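Setting Up the Sunday Livestream, Section 4: Sound Desk to Laptop

5 min read
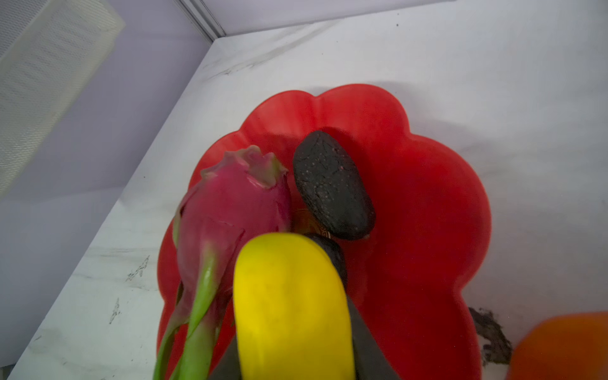 Anayeli Quintero
Sound and stream lead, Nasrallah Chapel

Updated August 21, 2020. Replaces the April version, which was written for the old desk. Please recycle the old one if you still have it in your binder.

Before you start. Desk on, stage box on, laptop plugged into the wall. Not the extension under the pew, the wall. You need the Reletar interface, two short black cables with the yellow tape, one USB cable. All in the gray drawer.

Pastor's mic stays OFF until step 9.

1. Turn both main faders all the way down.

2. Run the two taped cables from AUX 7 and AUX 8 on the back of the desk into inputs 1 and 2 on the Reletar. 7 is left. If you swap them the piano ends up on the wrong side and Georges Akl will notice from his phone.

3. USB from the Reletar to the laptop. Left-hand port. The right-hand one drops out.

4. Wait for the green light. Takes a few seconds. If it blinks red, unplug, count to ten, plug in again.

CAUTION: don't plug or unplug the USB with headphones on. Loud pop.

5. Open Plitadex on the laptop. Log in is on the card inside the drawer. Choose the saved service called "Morning - full choir" or "Morning - no choir". Don't make a new one.

6. Settings, Audio, Input. Pick Reletar. It likes to go back to the laptop mic after an update, so check every week even if you checked last week.

7. Set the audio delay to 350 ms. This lines the sound up with the picture. If lips still look off, change it by small amounts and write the new number in the log so the next person has it.

8. Ask someone to read the psalm from the lectern at normal speaking volume. Bring up AUX 7 and 8 together until the meter sits in the green and only touches yellow on loud words. Never red.

NOTE: people read quieter in practice than they do in the service. Leave room.

9. Unmute the pastor's mic. Have a listen on headphones. Then the organ, one verse, full. The organ is the loudest thing we have, so if that stays out of the red you're fine.

10. Press Preview. Watch for a full minute on your own phone, wifi off. You want to hear what they hear at home.

11. Press Go Live ten minutes before the service. The welcome slide covers it. Mute the lectern mic until the call to worship, vestry chatter carries.

During the service

Keep one hand near AUX 7 and 8 for the change from sermon to hymn. Pull down a little as the organ starts, back up for the blessing.

Silent prayer is silent. Don't turn things up to look for sound. The viewers can sit thru it.

Communion: switch to the wide shot and leave it there. No close shots of people coming forward. Elders asked for this and it applys to every service including funerals.

Hymns: put the license line on the first slide of each song. Milan Van Wijk has the list. If a song isn't on the list, mute the stream for it and show the words only.

If it goes wrong

No sound at home, fine in the room: go back to step 6. Nearly always step 6.

Hum: laptop charger is on the extension. Move it.

Echo: somebody has the stream playing in the building. Check the nursery first.

Error 747 in Plitadex: the login has timed out. Log out, log in, Go Live again. The link stays the same so you don't need to resend it.

Total loss: put up the "Back shortly" slide and call Cuiping Shao. Number on the card. Keep the local recording running whatever happens, we can post it after lunch.

Shutting down

1. Wait for the end of the closing music, then End Stream.
2. Mute everything on the desk, faders down.
3. Laptop off, then Reletar out, then desk off. In that order.
4. Coil cables loose, back in the gray drawer.
5. Fill in the log. Name, delay setting, anything odd.

Next is Section 5, camera positions. Zdeňka Čierny is still working on it, ask her for the draft.

4 comments
Share this page
Get new guides by email. Sign up for the newsletter
We use cookies to keep this site working. Accept | Settings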